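**Quinlan gets a takeaway counter of its own this March**

I'm Lorcan Brophy, I run Homanero, and I've been wanting to write this one for ages! From March our little coffee hatch in Quinlan will be doing proper takeaway — cups, carriers, paper bags with handles, the lot. Kathleen Mac Suibhne is looking after the packing side, and she has opinions about bags (strong ones, and I've stopped arguing).

We've ordered 3000 cups to get us going, and we'll be open from 7 in the morning for anyone catching the early bus.
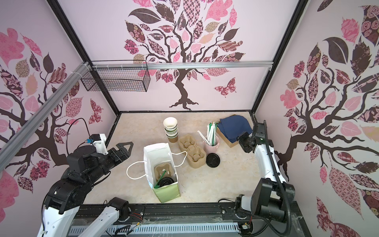
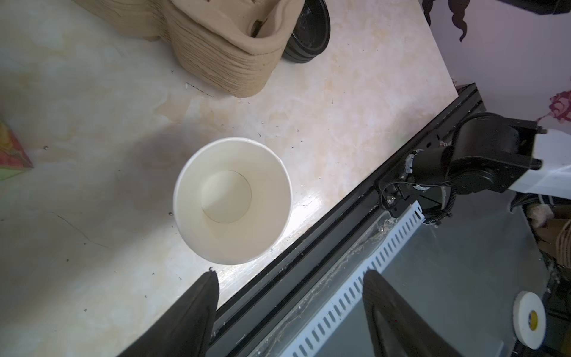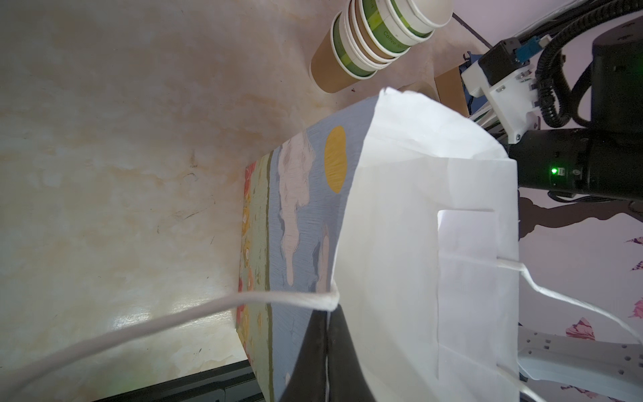
Packing a takeaway order sounds like nothing until you've got four coffees and a queue out the door. Kathleen wants every bag packed the same way, so whoever is on shift can do it half asleep. The big orders are the ones she fusses over, and for those the pulp carrier goes down into the white paper bag, with a lid slipped in on its edge beside it. Straws live in the small pink cup, and please do help yourself to one. We tried four bags before settling, and she carried each of them up Hiser Hill and back with full cups inside.

If your office or club wants a regular order, Kathleen would love to hear from you. Ask for her at the hatch — mornings are best — or leave a note with me and I'll pass it on. The price list will be up by the till before we start.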